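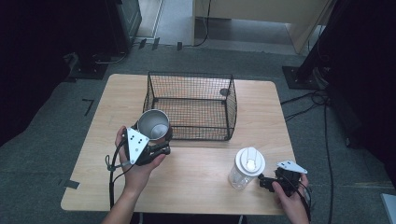
Metal cup, wire basket and lidded bottle on a wood-grain table.

Drinkware is the least planned category in most kitchens. Plates stack, cutlery has a drawer, and cups and bottles go wherever a gap appears. Kinga Vincze, who lays out small kitchens for the firm Tratden, treats them as a storage problem with two variables: height and drainage.

Her standard fitting is an open wire basket kept on the table or counter. An open top allows access from any side. A mesh base lets air reach the rim of an inverted cup, which a solid tray does not. Vincze measures the basket against the cups first and the counter second. A basket that fits the counter but leaves a cup tilted against its neighbor will be abandoned within a month.

Metal cups suit this arrangement. They tolerate contact with the wire and with each other, though a polished interior shows water spots and is best dried with a cloth before it goes in. Glass needs a liner, and a liner defeats the mesh.

Bottles are a separate matter. A tall bottle in a shallow basket has a high center of gravity and tips when a cup next to it is pulled out. Vincze stands bottles beside the basket, upright, lid on, with any carrying loop turned toward the user. Lids with raised spouts are washed apart from the body and left off overnight.

Gizella Kerekes tested the method in the staff kitchen at Dridus, where 14 people share one table. Before the change, cups were spread over two shelves and a windowsill. She bought one basket, cleared the sill and kept a log through December. It runs to 321 entries, most of them a time and the word "returned." Stray cups were found on 69 occasions, nearly always in the late afternoon.

Kerekes has since added a second basket for small items such as stoppers and spare caps, which tend to collect in the corners of the first. She empties both before the weekly wipe-down and rinses the wire under a hot tap. A stiff brush clears the joints where the wires cross.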